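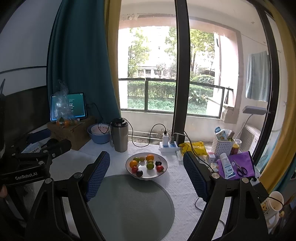 4. Sorting the fruit and setting the table

Before you start, move the power strip and the cables to one side of the table. Juice and electricity are not friends.

4.1 Spread the tablecloth and make it flat with your hands. Put the round placemat in front of the seat.

4.2 Take the fruit from the bowl one piece at a time. Press softly with the thumb. If the skin stays down, this piece is for eating today.

4.3 Keep small fruit, such as plums and limes, in the bowl. Put the pieces for today on a wide plate, with a little space between them.

Note: Tomatoes may stay with the fruit for a day or two, but they ripen faster there.

Caution: Do not wash fruit which goes back to the bowl. Wash it only before eating – the moisture brings mould.

4.4 Stand the flask behind the plate, with the lid closed tight, where no sleeve can catch it. 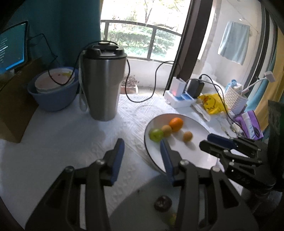
Anisa Hartono wrote to us that her kiwis stayed hard for a week on the plate, and she asks if they should go back with the apples. Yes, please put them together in a paper bag and check again on Tuesday, or after 2 days.

4.5 Wipe the bowl with a dry cloth before you fill it again.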